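Olumide Fashola
August 7, 2019

1/ Three weeks with the Woline hand-held gripper kit, rented from Hamow. Thread with notes on hardware, the recording side and the price. Bedding tasks in homes, mostly: straighten the sheet, move the quilt, put the pillow back.
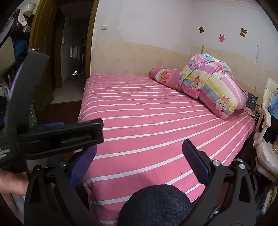 2/ Background for anyone new to the account. I run small recording jobs for two clients who train arms on household work. Until this summer we used a leader-follower rig that took 40 minutes to set up in each home. The Woline takes 3.

3/ The kit as delivered: one gripper, one camera already mounted, two spare sets of finger pads, a charger, a hex key and a printed card. No manual. The PDF is on the Hamow support page under Downloads, filed with the older model.

4/ Pads first. The soft blue ones hold cotton well. A fitted sheet is a hard test, as the fabric is under tension and there is no free edge to pinch. You have to press down a little and close at the same time. It takes an hour or so of practice.

5/ Thick quilts are a different problem. Fingers fully open will take a fold of a padded quilt but not the whole stack. We changed the task text from "lift the quilt" to "drag the quilt by one fold" and the share of usable takes went up.

6/ Lens. It is very wide, and straight lines bend toward the edges. Door frames and wall tops are the obvious ones. The calibration file corrects for this, but it is tied to the serial number. Swap units and you need the other file. I lost an afternoon to that.

7/ The corners of the picture go dark. No effect on our training so far. If you plan to use the corners for tracking, test before you commit.

8/ What the wide view does give you is context. On a bed task you get the mattress, the doorway, the furniture on both sides and both fingers in one view. Meltton's unit, which I used last October, showed the fingers and not much else.

9/ Tracking. It drifts when you face a plain white wall at close range. A bit of pattern helps – wallpaper, stickers, a printed quilt. In rooms with bare walls we start each take facing the door and then turn to the bed.

10/ Weight. Fine for short takes. I cap a session at 18 takes and then change operators. Past that the wrist starts to dip and you can see it in the path data.

11/ Screws. The ones on the linkage work loose. Check them every morning. The hex key in the box fits, but it is short, so bring a longer one.

12/ Storage. We recorded 600 takes over the rental and lost four. All four were from pulling the card before the light went off. My fault, though a louder beep would help.

13/ Someone asked about Chukwu's service, where they send operators and you get back finished takes. Good quality, slow to schedule, and you do not choose the homes. If you need lived-in bedrooms with real clutter, do it yourself.

14/ Homes. Ask people not to tidy up first. A made-up room with nothing beside the bed gives you takes that all look the same. Get written consent for every room you walk through, hallway included. The door is often open and the lens picks up what is past it.

15/ Support. Two emails to Hamow. One answered the same day with the right file. One got a form reply and then nothing.

16/ Would I rent again? For cloth and bedding, yes. For small hard objects I would wait for the narrower fingers, which are listed on their site with no date.

17/ Edit to 4: the pads pick up lint. Wipe with a damp cloth between homes and let them dry before the next take.

18/ Calibration script goes up next week. Replies are open if you have the older model and want to compare drift numbers.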